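Despina Karagiannis has fed people at her long table in Nustbridge for years, and she will happily talk about crayfish until the kettle has boiled twice. "You start with a bowl and a bag," she told me, "and everything else can wait."

She likes a wide white bowl, set well over to one side so the shopping has somewhere to go.

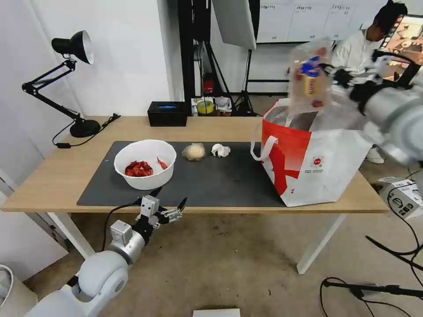
Red crayfish in the bowl, shopping bag at the other end of the table.

Her October suppers began with her neighbour Itziar Casado, who came round one Sunday with far too much food and no plan at all. "We laughed so much that we forgot the bread!" Despina said. They still argue over the lemon – Itziar wants it squeezed over everything, Despina wants it left on the side – and I was given both versions at some length.

As for the bag, she is fond of a big one that stands up by itself, with proper handles. "I can't be doing with a bag that flops over, not when I've carried it up from the bus with my arms dropping off."
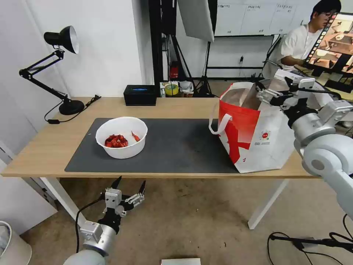
What goes with them

"Bread, butter, and plenty of napkins," she said, and then offered me more tea.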